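Home | Journal | Archive | Contact

Search this site Go

Packing for a Short Stay in Proltholm

2018-10-08

Visitors to Proltholm are advised to travel with one small bag. The guest house on the Fontes road has 8 rooms, all reached by a narrow stair, and the bus from Dovia does not accept large cases. I have made the journey three times and now follow a fixed list, which was first drawn up in March.

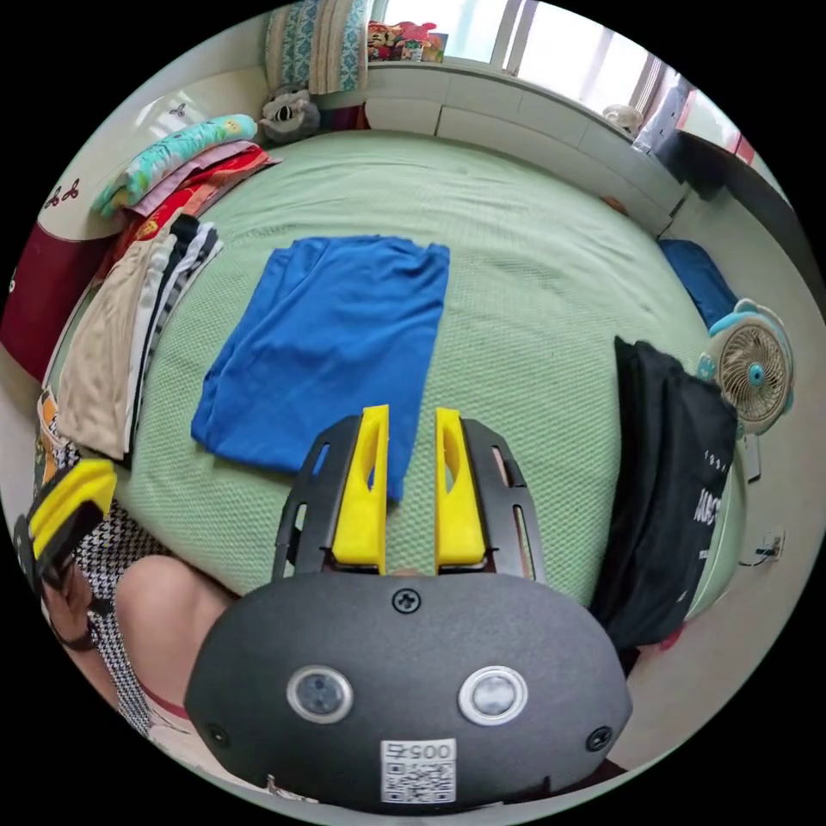

Blue garment, black bag and fan.

Evenings by the water are cool, even in summer. A light sweater is sufficient until dusk – a jacket is required after it. Laundry service is offered at the front desk, although items must be handed in before breakfast.

Shirts should be laid flat before folding. Tyyne Eskola, with whom I traveled last year, prefers to roll hers. I have not adopted the practice.
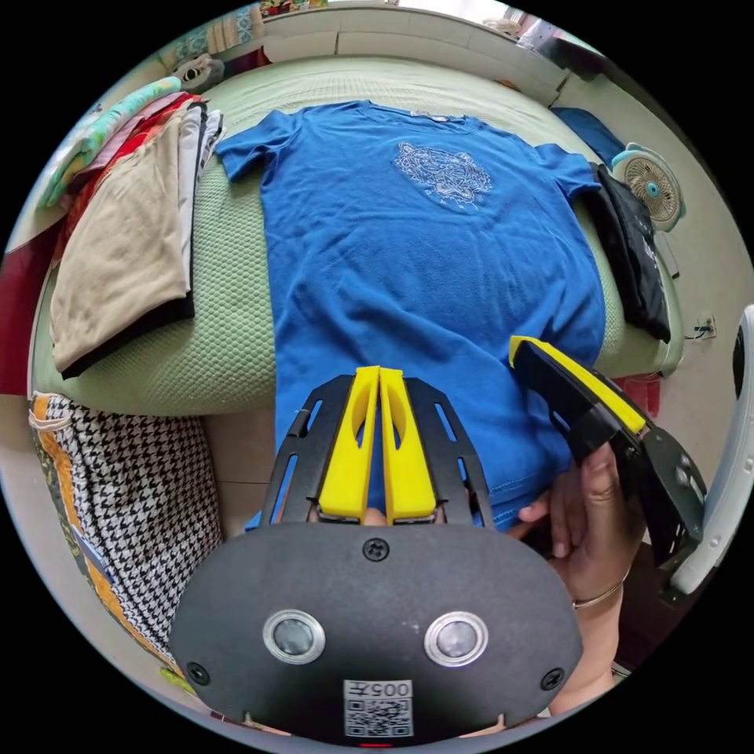 T-shirt with tiger-head embroidery, laid flat.

Bus tickets are sold on board, and exact change is requested. The timetable is posted at the Dovia stop.

Contact | Copyright Proltholm Journal | Back to top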